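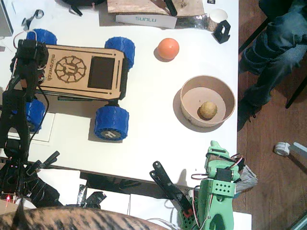
Tisby bench: two-arm cell, setup and upkeep
Photo gallery / Workshop / Tisby

Tisby is the two-arm cell at Fludby. It was recommissioned in February after a servo change on the black arm, and the notes on this page replace the older setup sheet. Settings are for the current build only. The previous gripper fingers had a different length and their offsets should not be reused.

Page last edited March 3, 2020, by Periklis Chrysikopoulos.

Bench layout, black arm and green arm
The black arm works the left side of the table and the green one comes in from the lower right. The rover with the blue printed wheels stays between them during reach checks, with the orange ball and the cardboard bowl to its right.

Power-up
Both arms are set to the rest pose by hand before the supply is switched on. Bring up the black arm first, wait for the controller to report all joints, then the green arm. If a joint is missing from the report, switch off and reseat the servo cable at both ends. Do not plug or unplug a servo cable with the supply on. The last failed controller board went that way.

Zeroing
Each joint is zeroed from the base outward. Move the joint to its mark, hold it there, store the value, go to the next. The gripper is done last, closed on nothing. After a servo change the horn will usually sit one spline off from where it was, so the stored value for that joint has to be deleted before a new one is taken. Editing the old value leaves the travel limits in the wrong place.

Grippers
The green arm carries long parallel jaws. The fingers on the black arm are angled. They have separate closing limits in the settings file and the two entries are easy to swap – check the arm name at the top of the block before saving. Closing torque is limited to 85 percent on both. At full torque the printed fingers flex and the jaws no longer meet evenly at the tips.

Reach check
Objects are picked and returned one at a time: ball into the bowl, ball out of the bowl, then a touch on the near edge of the rover body without moving it. Run the sequence 5 times per arm. A single missed pick is logged. Repeated misses in the same direction mean the base has shifted, and the base is checked before any offset is changed.

Cables
Slack is checked at the servo joints with the arm fully extended and again fully folded. Coiled leads should open and close without catching on the housing. A lead that has gone stiff near the connector is replaced. Crimps are made up by Lương and kept in the parts drawer, labeled by length.

Printed parts
Look for white stress lines at the screw bosses and for layer separation along the links. Screws into plastic are tightened by hand only. The perforated housing on the green arm is brushed out when dust shows in the holes. No compressed air while the servos are fitted.

Rover
The body is laser-cut light wood, engraved "microverch". It has its own maintenance page and is listed here only as a reach target. Wheels are checked for wobble before it goes on the table. A rover that rolls during the touch test makes the result useless, so chock it.

Open items
Black arm, base joint: slight play, to be measured again after the next 2 sessions.
Green arm: spare jaw set on order from Brendelska.
Settings file: separate the gripper blocks so they can't be confused.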